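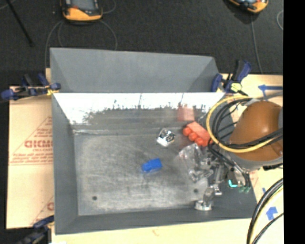 **Clernholm open day, September 29, 2021**

I went to the open day at the Clernholm sorting hall, a plain building behind the Clermont bus depot. Clernholm takes in used toys and small household goods, checks them, and sends them back out to schools and shops. Entry was free, but you had to sign in and leave bags at the desk.

The tour took visitors through in small groups and started at the receiving dock. Donations come in mixed cartons, most of them with no list of what is inside. Staff open each carton on a long table and pull out anything broken, sticky or missing its main part. Paper and packing go straight into a cage by the door.

The next room was the one I had come for. Small goods are sorted here in gray metal bins, and the bins get hard use. The floor of one had gone cloudy with smudges and fine scratches, with worn patches between them, while the upper part of the back wall was still shiny enough to throw a glare. There was very little in it: a small bright blue block, a silver and white boxy piece, and a red-orange one with three rounded bumps along its side. I asked why they don't fill the bins higher. The guide said that small parts hide under bigger ones, and a shallow load is faster to check.

After sorting, the goods go to washing. There are 2 sinks and a drying rack on wheels. Hard plastic gets a soak and a rinse. Anything with a battery is wiped by hand at a separate bench - a slow job, by the look of the backlog. The room was warm and loud, and we didn't stay long.

Packing is on the far side of the hall. Finished sets go into Kang boxes, which fold flat and can be sent back empty. The label on the one nearest the rope said 162, the shelf number. Shelf numbers run up to 2000, but the upper rows are not in use yet.

The Endora shop at the exit sells sorted pieces by the bag. I bought 3 bags of mixed blocks and paid in cash. The card reader was down.

Parking is tight - take the bus if you can. The floor is level all the way through except for one step at the washing room. The next open day will be posted on the board at the front gate.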